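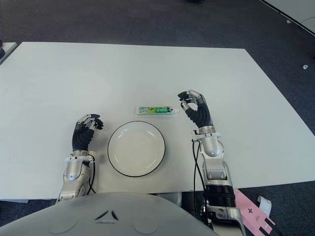

The Office of Small Effects at Clisow opened its table at 10 in the morning, as the regulations required. The regulations ran to 997 clauses, and the greater part of them concerned what might be set down on a white surface, and in what order.

The estate under review had come from a boarding house in Plorkdale. It held no silver and no letters. The lodger had left a snack in a green and white wrapper, a small bottle with a green cap, and a tube of toothpaste. The executors, Messrs Atallah, had asked for a full entry in the register -- a request the Office was bound to honour, however slight the goods.

Clause 16 was read into the record. Vessels were to be assigned before contents, and a bottle was to be laid in glass wherever glass was available.
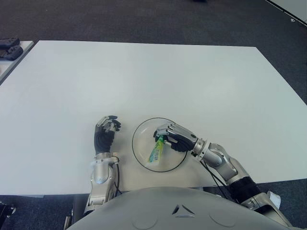 Honer objected from the public bench that a bottle laid on its side would leak by teatime, and that in Plorkdale they had always been stood upright. The objection was entered. The Office replied in writing that leakage fell under a separate schedule, and that the bowl had been chosen with this in mind.

There remained the toothpaste. It belonged neither to provisions nor to medicines, and the two departments had each declined it in April. 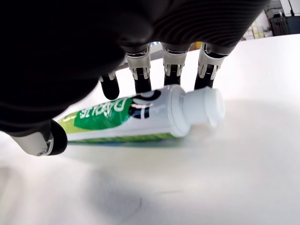

*The third item, at the time of its entry.*

The clerk wrote "toilet article, one" and left the column for value blank. An adjournment of 2 hours was then granted so that the departments might confer. 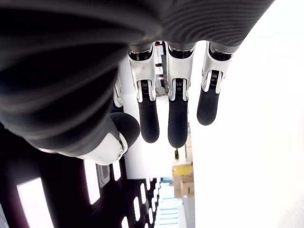
When the sitting resumed, neither department had altered its position. The Office therefore took the article into its own keeping, under a provision last used for an umbrella. Messrs Atallah were informed by the evening post. Honer asked whether the snack might be released, there being no heirs, and was handed the proper form.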